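1/ People ask whether machines can take over bench chores yet. Short version from Zepeda: moving capped tubes between racks, partly. Everything around that, no.

2/ The task is dull on purpose. Pick a tube from one rack, seat it in another, repeat. Nicanor Espinoza wrote the spec and it fits on half a page.

3/ Pads matter more than the model. A frayed lower edge changes where the contact starts, and the tube tilts on the way in. 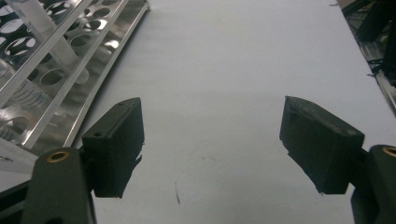
Gripper pads over the bench, steel rack at left. Note the torn rubber on the left pad.

4/ We have 1,354 demonstrations by hand. The first 600 used one rack type. The policy trained on those did poorly as soon as the hole spacing changed.

5/ Clear plastic is the other problem. Depth readings go straight through it. Orange caps help a lot, so the policy learned caps and ignores tube walls.

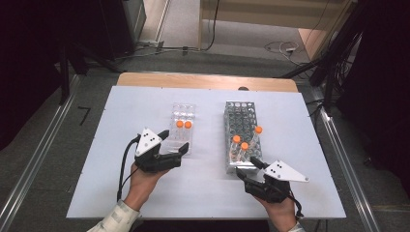 Clear rack and wire rack side by side, orange caps in both.

6/ Last batch in May: 200 autonomous attempts, 37 failures. Most were bad seating. Crescencio Esquivel does the same job by hand while talking on the phone.

7/ Household version of this is loading a dish rack. Same insertion problem, worse objects, no spec. I would not promise it to anyone.

8/ Next: new pads, then the same 200 again with nothing else changed. Numbers when I have them.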